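Stuser Kassensystem – Benutzerhandbuch

Kapitel 4: Einrichtung der Warengruppen und Durchführung der Stichtagsinventur

4.1 Allgemeines

Dieses Kapitel richtet sich an Filialleitungen und an Beschäftigte mit der Berechtigungsstufe 2. Es beschreibt die Anlage einer Warengruppe, die Zuordnung von Artikeln und die Erfassung des Bestandes zum Stichtag. Die Grundeinrichtung der Kasse nach Kapitel 3 muss abgeschlossen sein. Für Kunden, die aus dem Vorgängersystem Cassim umsteigen, gelten zusätzlich die Hinweise in Abschnitt 4.5.

4.2 Warengruppe anlegen

1. Melden Sie sich am Verwaltungsplatz an und öffnen Sie das Menü »Stammdaten«.
2. Wählen Sie »Warengruppen« und anschließend »Neu«.
3. Tragen Sie eine Gruppennummer ein. Für Spielwaren und Geschenkartikel ist im Auslieferungszustand der Nummernkreis ab 838 vorgesehen.
4. Vergeben Sie eine Bezeichnung. Es stehen 43 Zeichen einschließlich Leerzeichen zur Verfügung.
5. Ordnen Sie den Steuerschlüssel zu und bestätigen Sie mit »Speichern«.

Hinweis: Der Steuerschlüssel einer Warengruppe kann nach der ersten Buchung nicht mehr geändert werden. Legen Sie in diesem Fall eine neue Gruppe an und buchen Sie die Artikel um.

4.3 Artikel zuordnen

Kleinteile ohne eigenen Strichcode, etwa kleine Spielfiguren, werden einzeln über die Artikelmaske aufgenommen. Die Bezeichnung soll die Grundfarbe und ein eindeutiges Merkmal enthalten, zum Beispiel »Figur weiß, Kappe gelb«.

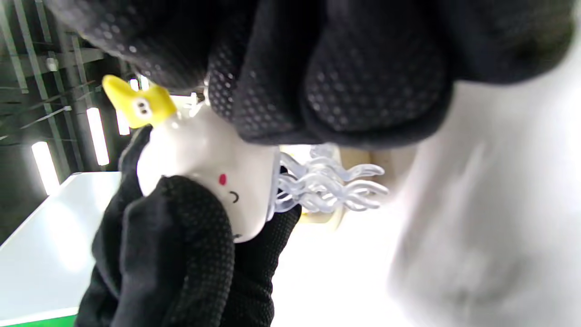 Die Filiale Prullodley merkte im Probebetrieb an, bei gleichlautenden Kurzbezeichnungen sei am Kassenbildschirm nicht zu erkennen gewesen, welcher Artikel gebucht werde; man habe sich schließlich mit einem Zusatz am Anfang der Bezeichnung beholfen. Dieses Vorgehen wird ausdrücklich empfohlen. Der Kassenbildschirm kürzt lange Bezeichnungen stets am Ende.

1. Öffnen Sie die Artikelmaske und wählen Sie die Warengruppe aus.
2. Geben Sie Bezeichnung, Einkaufspreis und Verkaufspreis ein.
3. Setzen Sie das Kennzeichen »Bestandsgeführt«. Ohne dieses Kennzeichen erscheint der Artikel nicht in der Zählliste.
4. Drucken Sie das Regaletikett. Verwenden Sie ausschließlich Etikettenrollen mit einer Breite von 55 mm.

Achtung: Schalten Sie den Etikettendrucker vor dem Wechsel der Rolle aus. Der Druckkopf kann im Betrieb heiß werden.
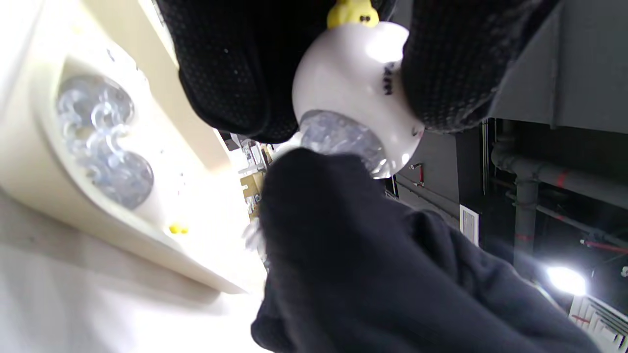

Preisänderungen werden erst nach dem nächsten Tagesabschluss an die Kassenplätze übertragen. Soll eine Änderung sofort gelten, ist im Menü »Übertragung« die Funktion »Teilabgleich« auszuführen. Laufende Verkaufsvorgänge werden hiervon nicht berührt.

4.4 Bestand erfassen

1. Führen Sie an allen Kassenplätzen den Tagesabschluss durch.
2. Sperren Sie die betreffende Warengruppe über »Inventur« und »Gruppe sperren«.
3. Drucken Sie die Zählliste ohne Sollbestand.
4. Legen Sie die Artikel getrennt nach Nummern auf einer freien Fläche bereit. Für Kleinteile empfiehlt sich eine flache Schale.
5. Tragen Sie die gezählte Menge in die Liste ein und zeichnen Sie jede Seite ab.

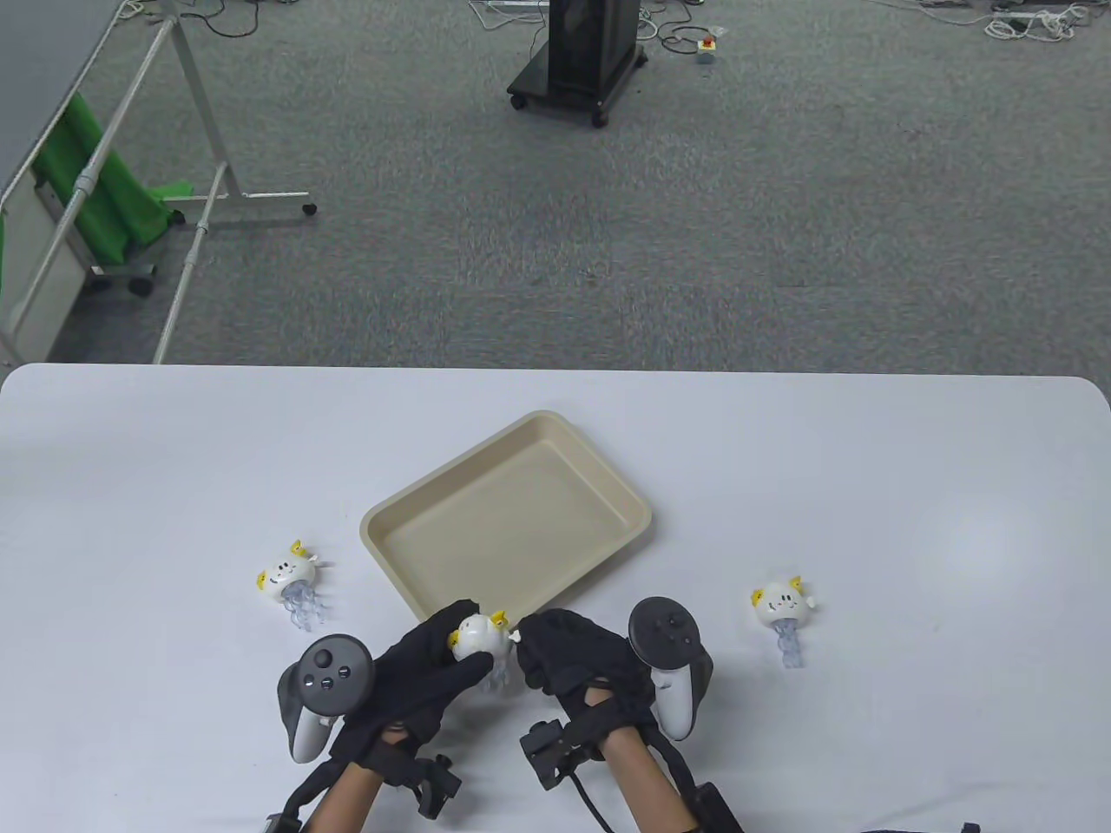

6. Übertragen Sie die Mengen in die Erfassungsmaske. Bleibt ein Feld leer, wertet das System den Artikel als nicht gezählt und übernimmt den bisherigen Bestand.
7. Rufen Sie die Differenzliste auf. Abweichungen sind durch eine zweite Person nachzuzählen.
8. Geben Sie die Warengruppe wieder frei.

Achtung: Eine abgeschlossene Inventur kann nicht zurückgesetzt werden. Sichern Sie den Datenbestand vor Schritt 8 auf einem externen Datenträger.

4.5 Übernahme aus Cassim

Artikelnummern aus Cassim werden unverändert übernommen, führende Nullen bleiben erhalten. Nicht übernommen werden Lieferantenrabatte und gesperrte Artikel. Bei Einsatz der Schnittstelle Tilletti ist der automatische Abruf während der Übernahme abzuschalten und danach im Menü »Schnittstellen« erneut zu aktivieren. Das Übernahmeprotokoll ist zusammen mit den unterzeichneten Zähllisten aufzubewahren.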